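From: Chaminda Sarkar
Date: 10 Dec 2020
Subject: Re: [clostard-users] how many demos before it's worth training?

Enriquez wrote:
> We've got 78 episodes of our sorting job and the policy just hovers
> over the part and dithers. Do we need more, or are we doing it wrong?
> Also, does anyone reset to exactly the same layout every time?

Hi all,

More, I reckon, but more of the right sort! We started the Dranano set in October with the same trouble. Our first 700 episodes were all lovely tidy ones, part in the middle of the bin, me being terribly careful with the leader arms, and the policy learned to be terribly careful too. It would sit above a board forever.

So now every part gets chucked in wherever it lands. Boards are the worst of the lot (round ones especially, you've got no straight side to line up on) and I make a point of coming in from a different spot each go. 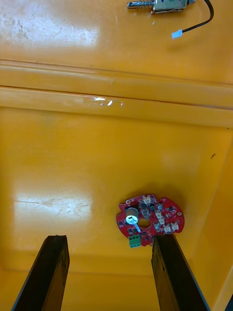
The other thing that helped was colour. We use yellow bins and they're shiny as anything, so the wrist cameras get glare off the overhead lights. I spent ages fiddling with diffusers and then gave up and recorded with the glare in. The room will have lights on when the thing runs by itself, so it may as well get used to it.

Wiring is a whole different headache. Grab a harness too far along and it droops one way, grab it near the end and the loose bits swing about when you lift. I try to close on the sleeve if there is one, then hold still for a moment before moving off. Don't trim those pauses out of your episodes! Our Hulard export script did it by default, and that cost me nine evenings of re-exporting.
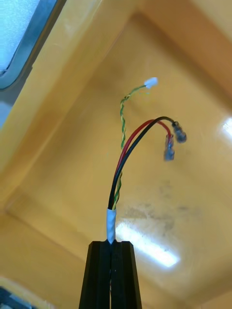
I keep the fumbles too, as long as I recover in the same episode. If I drop a part and pick it up again it stays in, tagged "recovered". If I drop it off the table, bin the lot and start over.

On your layout question: no, we don't. The bins and the tray stay put, near enough, but what's in them changes every reset and I don't measure anything. I did tape marks for the first week and the policy seemed to learn the tape.

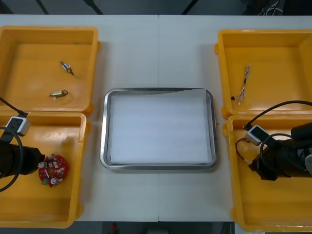

Both arms at the bins, tray in the middle

We're aiming for 2,000 before the next proper training run. Happy to share the tagging sheet if you want it, it's ugly but it works. What frame rate are you recording at, by the way?

Cheers,
Chaminda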